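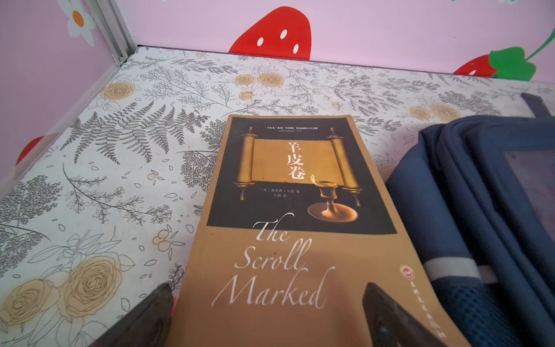

November, posted by the Dostow kitchen table blog

Okay, so bills! I used to pay mine whenever I remembered (usually Sunday night, in a panic). Now I keep one checking account just for bills and move $427 into it every payday, before I buy a single grocery. If a bill is due on the 8th, I set the autopay two days early. I also rename each payee in my banking app, and I save the confirmation number in the memo line – it saved me $43 in late fees last spring.

Related
Splitting rent without a fight
Freezing a lost card
Cash envelopes, my way

We use cookies. OK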